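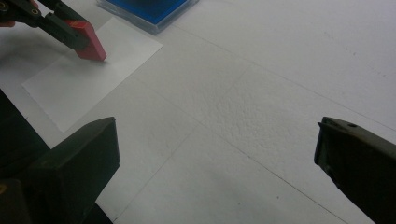

The red one, at the paper.

September, just after 9 at night

What a good evening! I finally cleared the big table, all of it, right down to the pale top, and I had forgotten how much room there is when the mail and the seed packets and the half-finished Gasser clock kit aren't living on it. I could have done cartwheels on it. I settled for blocks.

I've been wanting to get going on the plan for the Griltthorpe model ever since I came back from that weekend, and tonight I made a start. The idea is the whole village street, church end to bridge end, and I want to work out the layout with plain blocks before I cut a single piece of card. A sheet of white paper goes down first and that's a plot of land. Then a block goes on it and that's a building. So simple, and it's already ten times better than my sketches, which all looked like a row of teeth.

Red is for the old houses. I did think about using red for the shops, but the houses in Griltthorpe are that lovely warm brick and I can't picture them any other way. Blue is the river and anything to do with the river (the mill, the boat shed). I haven't decided on the chapel yet. Yellow seems too cheerful for it.

I laid the paper at a slant, and I'm so pleased with that! The street there doesn't run straight at all, it wanders, and with the sheet turned like that I can feel the bend coming. I kept getting up and looking at it from the other side of the room.

My list says 43 buildings if I do both sides, and I'd like to do both sides. At the scale I want, the street comes out at 282 centimeters, so it will have to be made in 3 sections or it will never get through the door. The Mestwood one was tiny next to this and that still took me all winter. I don't mind a bit.

Things to get: more white paper, the good glue, a new blade for the Lakus knife. Must also look up how wide the bridge is. I wrote it down somewhere and I think it went out with the mail.

Tea's gone cold. Going to try one more house by the bend and then bed.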